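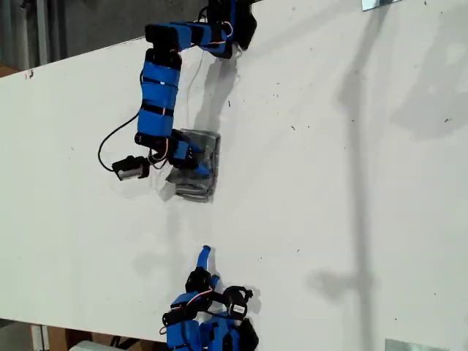 Nathalie Poirier asks whether a strata complex may apply to the Rurar Soft Plastics Grant in its own right, or whether the application must be lodged by the council on its behalf. Her building has 400 residents and has been told two different things by telephone. She would also like to know if the cost of collection bins can be claimed where the bins were ordered in January, before the round opened.

Home Grants Kerbside Drop-off Sites Community Help Log in

Kurniawati Sinaga
Owners corporations are eligible to apply directly, provided that the complex holds a current collection agreement with an approved processor. In the Brorngate district the approved processor is Plaltell. Where no such agreement exists, the application must be lodged by the council as lead applicant, with the owners corporation named as a partner organisation. This may explain the conflicting advice.

Two further conditions should be noted. The maximum amount payable to a single complex is $4000, and the applicant must nominate a contact person for the full reporting period. Reports are due every 5 months and are to state the weight of material collected, the contamination rate and any change to the bin locations. Photographs of the bins are optional.

With respect to bins, expenditure incurred before the date of the funding agreement is not claimable. Signage and resident education materials ordered after that date may be claimed in full. The relevant provision is in the section of the guidelines headed "Ineligible costs". 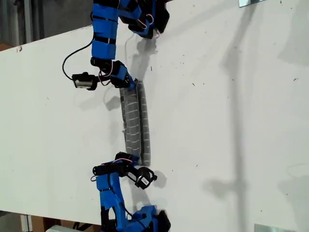

Grey fabric roll held upright between two blue robotic arms.

Aryee
We are in a townhouse complex and went through the council. It took a long while but was approved. Not sure about the bins. We already had ours.

Plaltell Customer Programs
Further to the response from Kurniawati Sinaga, residents are advised that a collection agreement may be requested at any time and does not oblige the complex to proceed with a grant application. Requests should quote form 2418 and include a site plan showing vehicle access to the bin enclosure. Complexes with a shared driveway should also attach the written consent of the adjoining owner.

Please note that cling wrap, bread bags and frozen food packaging are accepted under the program. Compostable bags are not accepted, including those labelled as suitable for home composting. Material must be clean, dry and placed in the bin unbagged.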